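Search products, spares and guides
Search

Home Tables Finishes Spares Trade Contact

Clutum extending dining table, Kaplan top

6 November 2025
By Defne Güneş

The Clutum is a rectangular dining table with a single stored leaf. It replaces the fixed-top Skorkgate, which was withdrawn in March. The underframe is carried over from the Skorkgate with two changes: the side rails are deeper, and the corner blocks are bolted through instead of screwed.

Order code: 3689
Width across the top: 900 mm
Length, closed: 1600 mm
Length, leaf fitted: 2050 mm
Clearance under side rail: 645 mm
Packing: two cartons

The leaf is stored flat under the top on a pair of felted runners. To fit it, release both catches, pull the two halves of the top apart until the stops engage, and lift the leaf into the gap. Locate the pegs before closing the halves. One person can do this from the side, but the top should be cleared first.

Legs are fixed with two M8 bolts each. Tighten by hand until all four are in place, stand the table on its feet, then finish with the key supplied. Check the bolts again after 10 days of use. The feet adjust by up to 12 mm and should be set with the table in its final position. On carpet, wind them fully in.

Kaplan is an oiled finish. It darkens with daylight, and a leaf kept in store will be paler than the rest of the top for the first few months. Fitting the leaf for a week at a time evens this out. Wipe with a damp cloth and dry at once. Do not use spray polish, which leaves a film that later coats of oil will not pass through. Re-oil once a year, or sooner if water no longer beads. The Sarkutska lacquer is available to order at extra cost and needs no re-oiling, but scratches in it cannot be repaired locally.

Spares are held for catches, pegs, runners and feet. The leaf catch is part 334 and fits either side. Leaves are matched to the top at the time of making, so a replacement needs the batch mark from the underside of the table. Trade orders and questions on batch marks go to Tuncay Altıntaş at the works.

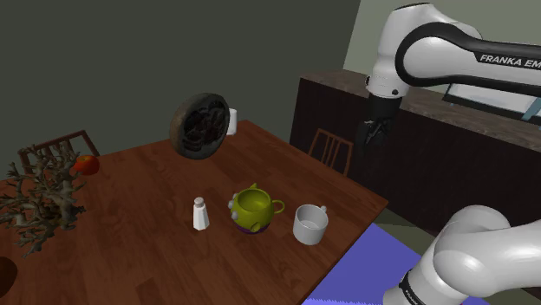 Chairs are sold separately. Any chair with arms lower than the 645 mm clearance will pass under the side rail, and a gap of 20 mm or more is advised where the floor is uneven.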